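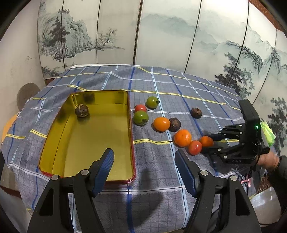 Sorting a bowl of mixed fruit is my favourite way of finding out whether a machine is ready to be let loose in a kitchen. I've tried folding tea towels, loading cutlery and wiping down a hob, and I keep coming back to fruit (partly because I get to eat the test kit afterwards). A dark, wrinkly dried fruit going into a tin is a lovely first job, and when it has to be picked out from among red, green and orange tomatoes with a tangerine sitting right in the way, you learn an awful lot in five minutes!

So this is how I set up the tidy-away test at home, and how I mark it. You can do it with hand-held grippers, a proper arm, or whatever your club has in the cupboard. Lindiwe Matlala and I have been running it on and off since April, and she's much stricter than me on the scoring, so blame her for step 4.

What you'll need

A table with a cloth on it. Please don't skip the cloth! Bare worktop is far too kind. Checks and stripes are good, and a few wrinkles are better.
An open tin or box with low sides.
Small round things in a mix of colours and skins. Tomatoes, tangerines, walnuts, dried fruit, whatever's in.
Grippers with soft or ridged pads on the fingers.
Kitchen roll (tomatoes, you'll see).

Step 1. Lay it out badly

Tip everything on to the cloth near the tin and leave it where it stops. My first layouts were all neat rows, and the machine looked brilliant, and then Lwazi Oosthuizen came round and shoved the lot together with his forearm and it went to pieces. Let things touch. Real fruit bowls don't leave a finger's width between items.

Step 2. Do it yourself with the gripper first

This is the bit people want to skip. Hold the gripper in your own hand and put the whole lot away. You'll feel straight away which things want to roll and which ones sit still, and you'll notice how often you tilt your wrist without meaning to. If you can't manage a job with two fingers and your own brain behind them, no program is going to manage it either.

Step 3. Start with the rough, hard things

Anything dry with a bit of texture is a gentle start. Bring the fingers down either side, close until it stops shifting, lift, and carry it over the open box before you let go. Go low! Dropping from a height makes things bounce out, and then you're under the table.

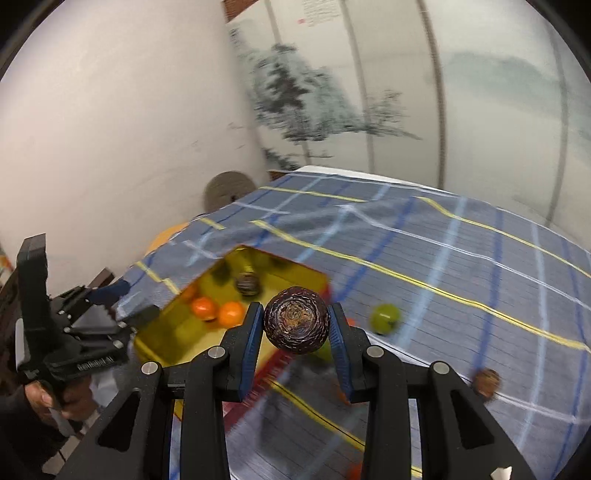 Step 4. Move on to the soft ones and mark it honestly

Tomatoes are where the marks get lost. A squeeze that's right for a walnut will go straight through a ripe tomato, and a squeeze that's right for a tomato lets a walnut slip. I give one point for in the box and whole. Lindiwe takes the point back if anything else got knocked on the way, and I've stopped arguing.

Mark it out of 100 if you've the patience for that many picks. If you haven't, do one tableful and write down every miss in words. "Pushed the tangerine into the tin wall" is more use to me than a number.

Step 5. Change one thing and go again

Swap the box, turn the cloth, close the curtains. A shiny tin is a rotten trick to play on a camera, with all those reflections inside, so do try one. Unai Robles swears by moving the table next to a window.

So, can they do it yet?

Sort of! A person holding the grippers can clear a table quite happily, if slowly. A machine on its own, in my kitchen, does well with the hard things and gets nervy with the soft ones, and I still wouldn't leave it alone with a punnet of anything. I'd trust one on a packing bench where every item is the same long before I'd trust it with my shopping.

If you try this at home, put your misses in the comments, and tell me what you used for a box.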